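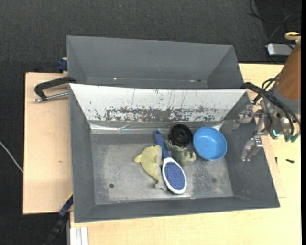
Give it two years and it'll be doing your laundry, one of the other visitors told me in the line for coffee, and the people near us nodded. I'd been at the Bendow open day since ten and I was less sure.

Filed under: Out and About / Tech

Bendow has the back half of an old joinery in Arville. On Friday they opened the roller door and let the public wander through in groups of 19, which is too many for a room with that much cable in it. Our group got the picking bench first.

The job is tidying, more or less. Things go in one grey bin and the arm is meant to shift them to the one behind. When I got to the front there was a dolphin plush, a brush, a little green toy animal, a blue bowl and a round black thing like a small wheel, all lying close together. Any parent has cleared a worse pile with one foot while on the phone.

I'd like to see it try the brush while it's up against the dolphin. Soft things and hard things touching each other is what a toy box is, and it's the bit the brochures skip. The brochure for their Magesa system says 200 household objects. I asked whether that meant 200 picked up on their own or 200 in a heap, and was told it was "a mix".

They do get through a lot of practice, I'll give them that. The floor of the front bin is rubbed pale in patches and the white panel at the back has a dark band of scrapes along it. A sign by the door claimed 1000 picks a day. It didn't say how many of those ended with the object where it was supposed to go, and I couldn't find anyone who'd give me a number.

The second stop was Undumen, a shelf-stacking unit meant for small grocers. It put up 39 tins while we watched, labels facing every which way, and a staff member walked behind turning them round. The tins were all the same size. I used to work nights in a supermarket and the tins were never the trouble - it was bagged rice, split flour, and whatever somebody had left in the freezer.

Coffee was good. Parking is on the street and fills by eleven. They're planning another day in July, and I'd go back if they let visitors bring something from home to put in the bin. I'd bring a fitted sheet.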